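Front loader smells like a pond, even when the clothes come out clean

posted 12/04/2022 in Laundry & Appliances
3366 views

grinerwood_lurker

We moved into a rental in Grinerwood in August and it came with a front loader. The clothes look clean. They also smell like the underside of a dock. It's worst on towels and gym stuff, and it comes back the minute anything gets damp again, so I can now clear a bus seat on a rainy day.

So far I've tried more detergent, then a lot more detergent, then those scent beads, which gave me a dock with lavender growing on it. I mostly wash on cold because the landlord made a speech about the hot water bill. The landlord's other suggestion was to "air things out," and he delivered it from his truck with the engine running.

Is it the machine, the water, or me? I'd like to fix it without buying anything that comes in a subscription box.
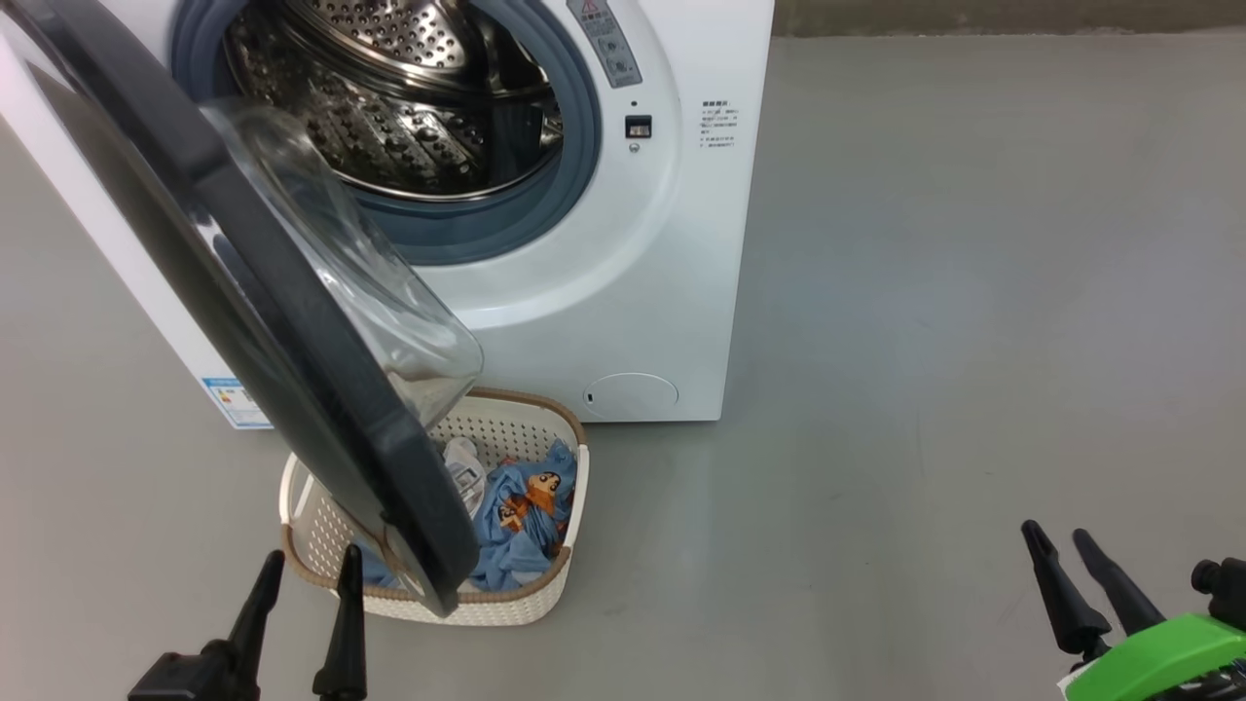 Rusten says it's the detergent, and I'm sorry to report that means it's you. I did the same thing for years. Front loaders use very little water, so the extra soap never rinses out. It sits in the fabric and behind the drum and turns into a buffet.

Do this. Run the machine empty on the hottest setting with two cups of white vinegar or a box-store washer cleaner, one or the other. Never mix either one with bleach. Then wipe out the fold of the rubber seal with an old rag you don't love. Pull the back lip toward you and get underneath. Whatever comes out, don't study it.

After that, two tablespoons of detergent per load. It will feel like you're washing clothes with a rumor. Stick with it. Towels may need 3 or 4 hot washes before they give up the old soap, and the landlord can make another speech.

Skip the beads and the fabric softener. Softener coats towels so they stop absorbing, and then you're pushing water around your body with a warm plank.

Ivau

Agree with most of the above except the vinegar. Some manufacturers say it's hard on rubber parts over time, so check the manual. Also clean the drain filter!! Little hatch at the bottom front on most of them. Put a shallow pan and a towel down first because water WILL come out. I got 16 cents and a baby sock. We don't have a baby.

Leave the door open between loads and pull the detergent drawer out to dry too. If you have a cat, check the drum every single time before you start it.

panganiban_heights

just get a top loader

grinerwood_lurker

It's a rental, but thank you. Did the hot cycle and the filter last night. The filter held a guitar pick and something that used to be a receipt. First batch of towels is on the line now and smells like nothing, so I'm going to do the gym stuff next and report back if it goes badly.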